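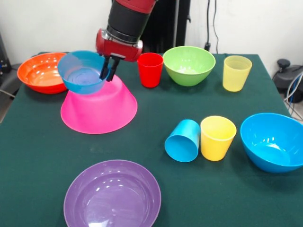
Community help > Robotics > Student projects

Stacking task for a class project: how should we split up demonstrations and test runs?

Posted by mutotow_team, January 2024

We are a group of four students taking an intro robotics course at a small technical college. Our project is called Mutotow. The task is to sort plastic dishes on a table: bowls stacked with bowls, cups with cups. We drive the arm by hand to record demonstrations, train on those, and then let it try by itself.

So far we have recorded 60 demonstrations. All of them were done by one person, Hà, because she is the best driver. The trained version does fine when the dishes start close to where she usually puts them. If somebody else sets the table it reaches for the wrong side of a bowl or closes next to the rim and lifts nothing. Cups lying on their side are the worst.

Our instructor wants a written plan for the rest of the term. We have the lab for 40 more hours, shared with one other team. Should we record more demonstrations, or fix the grasping first? Also, how many test runs do we need before we can put a success rate in the report? Last term's team, Vinier, used 50 but didn't say why.

Gaurav Bansal

I help grade a course like this one. Record more, but change how you do it. Your main trouble is probably that one person has been setting up the table and driving. Have one student place the dishes and another drive, and swap every ten recordings. The person placing should not ask the driver where things ought to go.

Write the starting layouts down before you begin. We use index cards with a grid drawn on them. Shuffle the cards, set the table from the top one, record, next card. It's slow for the first hour and then it goes quickly.

For the cups on their side, decide now if they are part of the task. If they are, they need their own share of the recordings. If they aren't, say so in the report and stand them up before each run. Both are fine with most graders. What loses points is leaving them in and then dropping those runs from the count.

On test runs, 50 is reasonable for a class. Use layouts that were never recorded, fix the list ahead of time, and report every run on it, including the ones where you had to hit stop.

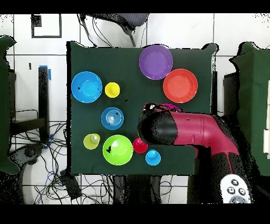
Does it matter if different people drive the arm during recording?

It matters some, mostly in speed and in which side of the dish they go for. Two or three drivers who agree on a few basics – approach from above, close on the rim, lift straight up before moving sideways – will give you recordings that train well together. Let each new driver practice for a while and throw those first tries away. Keep a note of who drove which recording, so if the results get worse you can train without one person's share and compare.

Hjalti Damgaard

Agree with most of the above. I would look at the grasping first, though, before spending lab hours. Play back ten of the failed runs slowly and write down where the fingers were when they closed. Our team at Dritberg had 2,080 short clips by the end of the year and a good part of them had to be tossed when we found the wrist camera had slipped in its mount. Check that the camera sits where it did on day one. A pencil mark on the bracket is enough.

Thin bowls also flex when you squeeze the rim. Try a lower closing force.

dishes_n_bolts

we just used heavier bowls lol. worked ok

mutotow_team

Thanks. We checked the camera and the mark lines up, so it isn't that. Going with the cards. The sideways cups are staying in, and Hà is teaching two of us to drive this week. One more thing for Gaurav: if a stack falls over after the arm lets go, do you grade that as a fail?

Gaurav Bansal

I do, if it falls before the arm is back at its home position. Put whatever rule you pick at the top of the results table.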